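Omel to move colour advice service into independent paint shops

July 7, 2025

Paint maker Omel will open colour advice desks in 30 independent decorating shops before the end of December, the company said on Monday. The desks will be run by shop staff trained by Omel, and customers will not have to buy Omel paint to use them.

The service has until now been offered only at the company's own showroom in Gukov Street, where appointments must be booked in advance and last 50 minutes. The shop version is shorter. Customers will be able to walk in with a photograph, a fabric scrap or a piece of old wallpaper and talk to a trained adviser for 15 minutes at no charge.

Mackenzie Hawthorne, head of retail at Omel, said the decision followed a survey of customers carried out in the spring.

"We had 626 replies, and the same complaint kept coming up," Hawthorne said. "People choose a colour from a small card under shop lighting, take it home, and find it looks different on the wall. Then they either live with it or buy another tin. Most of them would have liked to talk to someone first, but the showroom was too far away."

Each desk will hold a daylight lamp, a warm evening lamp and a set of large painted boards in place of the usual cards. Customers may borrow up to four boards for a week against a small deposit. The boards are painted with two coats of the real product and can be stood against a wall or laid flat beside flooring and curtains.

Pale colours will make up most of the first set of boards. According to Omel, these are the shades that cause the most trouble at home. Lilacs, soft greys and off-whites take on a good deal from the light in a room and from whatever lies outside the window, and the same tin can look cool on one wall and warm on the next. Advisers will ask which way the room faces, what time of day it is used and what kind of bulbs are fitted.

Sotiris Chatzigeorgiou, who manages the training programme, said staff would not be taught to push particular shades.

"The adviser asks questions and puts boards in front of people," Chatzigeorgiou said. "If somebody wants a dark green hall, we help them find a dark green that works in their hall. We do tell them to look at the boards in the morning and again after dark before they order anything."

Training takes three days. It covers light, surface preparation, how different finishes reflect light, and the order in which a room should be painted. Shops will be asked to send two members of staff so that the desk can stay open during holidays and sickness. Omel will pay for the training and supply the lamps and boards. Shops will provide the floor space and keep any deposits on boards that are not returned.

Alongside the desks, Omel is bringing out a new range of wall paint under the name Vimis. It is a water-based matt emulsion for living rooms, bedrooms and hallways, and will be sold in one-litre, 2.5-litre and five-litre tins. The range opens with 50 colours, grouped by how they behave in north-facing and south-facing rooms. Tester pots will be sold in all shops with a desk.

Vimis replaces the company's existing matt range. Shops may sell remaining stock of the old range until it runs out, and colours that have been dropped can still be mixed to order. Customers who need to touch up a wall painted with the old range should ask for the original colour code, printed on the lid, as the new colours are not exact matches.

The boards and lamps have been made by Hoàng, a family-run joinery and display firm that has fitted out the Omel showroom in the past. The boards have a rounded top edge and a cut-out handle so that they can be carried home on a bus. Damaged boards will be sent back to Hoàng to be sanded and repainted.

Applications from shops are open now. To be considered, a shop must be independently owned, have mixing equipment on the premises and be open on Saturdays. Shops that do not already stock Omel products may apply on the same terms as those that do. The company said it would try to spread the desks evenly between towns and rural areas, and that it would reply to every application within four weeks.

Showroom appointments will continue as before. Bookings already made are not affected.

A list of shops taking part will be displayed at the showroom and on the Omel website as each desk opens.

Notes to editors

Omel makes interior and exterior paints, primers and wood finishes, which it sells through its own showroom and through independent shops.

Mackenzie Hawthorne and Sotiris Chatzigeorgiou are available for interview. Sample boards can be lent to home and interiors titles on request to the Omel press office. 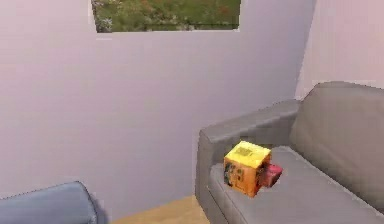 Computer-rendered room with walls in pale lavender and a lighter pinkish lavender.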